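Wolldecken einlagern: Waschen vorher zwingend erforderlich?

Gestellt von: Kanokwan Thammasiri
Rubrik: Haushalt und Textilpflege

Sehr geehrte Damen und Herren,

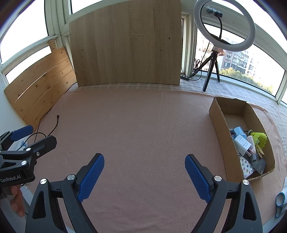 für unser Gästehaus Sisay bitte ich um eine fachkundige Auskunft zur Lagerung von Decken während der Sommermonate. Der Bestand umfasst Decken aus reiner Schurwolle sowie einige Überwürfe aus Mischgewebe, deren Pflegeetiketten teilweise nicht mehr lesbar sind. Die Stücke wurden im Winterhalbjahr regelmäßig genutzt und sollen ab Juli in einem unbeheizten Abstellraum im Dachgeschoss untergebracht werden.

Im Einzelnen bitte ich um Klärung folgender Punkte: Müssen sämtliche Decken vor der Einlagerung gewaschen werden oder genügt bei augenscheinlich sauberen Stücken das Auslüften? Sind Vakuumbeutel für Wolle geeignet? Welcher Mottenschutz ist vertretbar, wenn die Decken im Herbst wieder unmittelbar an Gäste ausgegeben werden? Im vergangenen Jahr waren zwei Decken durch Fraßstellen unbrauchbar geworden, obwohl Zedernholz im Schrank lag.

Für Ihre Bemühungen danke ich im Voraus.

Textilservice Gerkano

Sehr geehrte Frau Thammasiri,

genutzte Decken sollten vor einer mehrmonatigen Einlagerung grundsätzlich gereinigt werden. Die Larven der Kleidermotte bevorzugen Wolle, an der Hautschuppen, Schweiß oder Speisereste haften. Solche Rückstände sind mit bloßem Auge häufig nicht erkennbar. Das Auslüften beseitigt Gerüche, ersetzt jedoch keine Reinigung.

Waschbare Schurwolle ist im Wollprogramm mit einem enzymfreien Wollwaschmittel zu behandeln, bei niedriger Schleuderdrehzahl und ohne Weichspüler. Die Trommel darf nur locker gefüllt sein. Anschließend sind die Decken liegend zu trocknen. Fehlt das Pflegeetikett, empfehlen wir die Übergabe an einen Reinigungsbetrieb. Restfeuchte ist der häufigste Grund für Stockflecken; nach dem fühlbaren Trocknen sollte daher noch ein weiterer Tag abgewartet werden.

Vakuumbeutel schützen zuverlässig vor Mottenzuflug. Bei Wolle kann die starke Kompression über mehrere Monate jedoch das Volumen beeinträchtigen und bleibende Falten verursachen. Vorzuziehen sind dicht gewebte Baumwollhüllen mit Reißverschluss oder gut schließende Kunststoffboxen. Ein Dachgeschoss ist wegen der Temperaturschwankungen nur bedingt geeignet. Sofern ein kühler, trockener Raum in einem unteren Stockwerk zur Verfügung steht, ist dieser vorzuziehen.

Zedernholz wirkt allenfalls abschreckend und verliert mit der Zeit seinen Duft. Ein bereits vorhandener Befall wird damit nicht beseitigt. Pheromonfallen dienen der Kontrolle und fangen ausschließlich männliche Falter. Angesichts der beschriebenen Fraßstellen sollte der Schrank vor der erneuten Nutzung vollständig ausgeräumt und ausgesaugt werden, einschließlich der Fugen und Bohrlöcher. Der Staubsaugerbeutel ist danach umgehend außer Haus zu entsorgen.

Mit freundlichen Grüßen
Textilservice Gerkano

Todik

Lavendelsäckchen. Bei uns seit 11 Jahren im Einsatz, keine Beanstandungen. Die Säckchen sind jährlich auszutauschen.

Hausverwaltung Clerosness

Ergänzend zu den Ausführungen des Textilservice wird auf die Möglichkeit der Kältebehandlung hingewiesen. Einzelne Decken können, in Folie verpackt, für eine Woche in die Gefriertruhe gelegt werden. Die Temperatur sollte mindestens minus 18 Grad betragen. Für größere Bestände ist das Verfahren naturgemäß umständlich.

Wir beschriften zudem jede Hülle mit Material und Monat der letzten Reinigung, was die Ausgabe im Herbst erheblich erleichtert. Bei Mischgewebe ohne Etikett hat sich bei uns die chemische Reinigung bewährt. Die Kosten sollten Sie vorab erfragen, sie unterscheiden sich von Betrieb zu Betrieb deutlich.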